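Open house at the Linier streetcar barn, Oct 25, 2023

The McIntyre Street barn opened its doors for the afternoon, and I went mostly to ask about headways. The line runs every 26 minutes now. Staff say it drops to 12 in December, once the last Daltex cars are cleared for service.
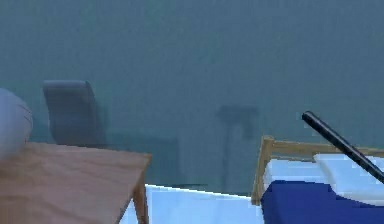
Negin Daneshvar wrote to me afterward that the timetable matters less to her than the left turn at Plalon, where cars sit behind traffic through two light cycles. 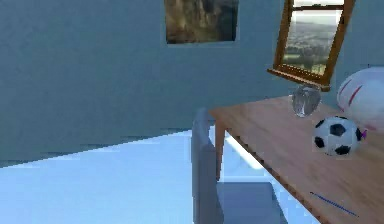
Signal priority at Plalon is still unfunded. The planner I spoke to had drawings but no date -- the city owns the signals. I'd put a route map where that framed landscape hangs near the window, with the slow spots marked.
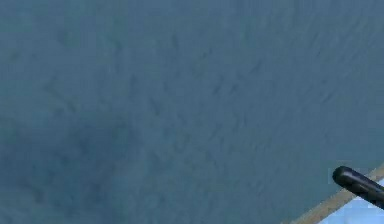 The pits were more useful. Each car gets its wheels checked there, and the crew answered everything I asked.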